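About us

Fernutgate is a small packing and sorting workroom. We take the odds and ends that small shops can't shift in their own boxes any more – returns, dented cartons, single bottles out of split packs – check them over, sort them and send them back out in something decent. That's it really.

Started by Nazar Polishchuk on April 30, 2019, with two tables and a phone. Still got one of the tables. Nearly 724 lines on the shelves now, everything from tall thin cartons to little bottles you could lose in a coat pocket.

How it works. Stuff comes in, stuff goes on the grey table, one thing at a time. Is the box worn at the corners? Flap torn? Barcode still there? Cartons stood on end, so you can see if they lean.

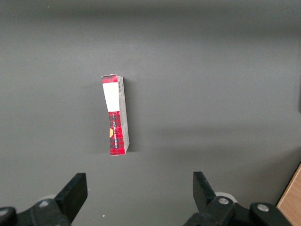
After that it gets a shelf. Brindov is the shelf for cartons, Kallel is the shelf for bottles and jars. Don't ask about the names, they came with the building and they stuck. Anything we can't place goes to Yusuf on the back bench, who usualy knows what it is before he's picked it up.

Bottles take longer. Cap, neck, label, then base. Lay it down, turn it over, look along the seam. If a bottle fails it goes back to the shop with a note – we don't bin other people's stock without asking. 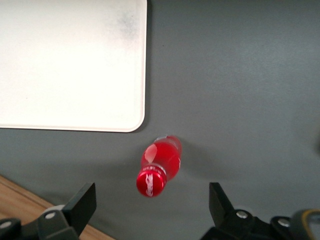
Small red bottle on the bottle-checking table.

Who we work for: corner shops mostly, a few market stalls, one school tuck shop. No job too small, some are too big. If you've got a lorry load please ring first.

What we don't do: glass over 5 litres, anything frozen, anything alive (yes we've been asked).

There are 7 of us, most part time. Open weekdays, closed for a fortnight in August when everone goes away at once. Collections in the morning, drop-offs any time before five. Ring the side bell, the front one hasn't worked for ages.

Prices are on the other page. Boxes back to you in five working days, sooner if it's quiet. Need it faster, say so when you drop off and we'll tell you straight if we can or can't.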